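Section 4. Washing and drying down and padded items

Applies to the Flelero washer-dryer, all models with the Ovik drum. Read Section 2 (levelling) and Section 3 (first run, empty drum) before you start. If the machine has not done its empty run yet, go back and do that.

4.1 Before you load

1. Check the care label. Tub with a cross through it = do not use this machine. Dry clean only means dry clean only.
2. Empty all pockets, inside ones too. Tissues are the worst.
3. Lay the item out flat somewhere with room and look it over. A bed is fine.
4. Close zippers and snaps. Undo any belt or drawstring and wash it seperately in a net bag.
5. Feel along the seams for holes. Any hole, stitch it first. Feathers in the pump filter are not covered by the warranty.
6. Treat collar and cuffs with a little liquid detergent and a soft brush. Leave ten minutes.
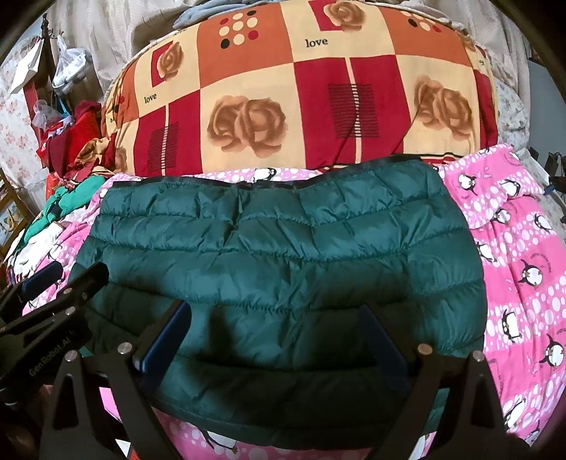 Fig. 4-1. Quilted jacket laid flat, collar at the top.

Note: one jacket per load. Two light vests are OK. A jacket plus a towel is not – the towel soaks up the rinse water and the drum goes out of balance.

4.2 Choosing the program

1. Turn the dial to PADDED. Light goes green.
2. Temperature comes up as 30. Leave it unless the label says cold.
3. Press SPIN until the display reads 400. Do not go higher for down. The 1,455 setting is for cottons and will flatten the filling.
4. Press EXTRA RINSE once. Two rinses show on the display.
5. Detergent in drawer II, liquid only, up to the lower line. No softener. No bleach.
6. Close the door, push till it clicks, press START.

CAUTION: Do not open the door by force if the program stops. Wait for the lock light to go out, then two more minutes.

If the display shows E4, the load is off balance. Press PAUSE, wait for the lock, open, turn the jacket over by hand, close and START again. E4 three times in a row – see Section 9.

4.3 Drying

1. Take the jacket out and support it from underneath with both hands. Wet down is heavy and the inner walls tear if you lift by the hood or one sleeve.
2. Clean the lint screen.
3. Put the jacket back with two dryer balls (Hoton set, sold seperately, or clean tennis balls).
4. Dial to DRY LOW. Press TIME until it reads 240. This is minutes. Yes it is long.
5. Every hour or so, PAUSE, take it out, break up clumps with your fingers, put it back.
6. At the end feel each channel. Lumps mean it is still damp inside. Run again on DRY LOW, 60.

CAUTION: Never use DRY HIGH on nylon or polyester shells. Shell can melt onto the drum.

Note: power draw on DRY HIGH is 2,095 watts. DRY LOW is less, but still do not use an extension cord for either.

4.4 Airing

1. Open the zipper and lay the jacket flat on a bed or a rack for one night. No hanger yet, the filling slides down.
2. Turn it over in the morning.
3. Shake from the hem, then hang. 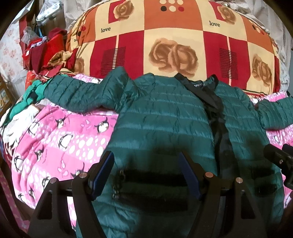 Fig. 4-2. Quilted jacket lying on a bed.

Do not air on a radiator or in direct sun. Dark colors fade.

4.5 Storing for summer

1. Must be fully dry. If in doubt, do 4.3 step 6 again.
2. Fold loosely or hang on a wide hanger. Vacuum bags are not reccomended.
3. Cotton bag if you have one. Plastic covers hold damp.

4.6 Pillows and comforters

Same steps as above with these changes:
– Pillows, two at a time, one each side of the drum. Take the cases off and wash them on COTTONS.
– Comforters, single size only. Larger ones need a laundromat machine.
– Foam pillows, never. Not in the washer, not in the dryer.

After every padded load wipe the door seal and clean the pump filter (Section 7). Leave the door open a hand's width.

Questions on this section: Birutė Lapiņa, Flelero service desk, Monday mornings best. Spare lint screens and seals from Ķēniņš Parts, have the model number ready.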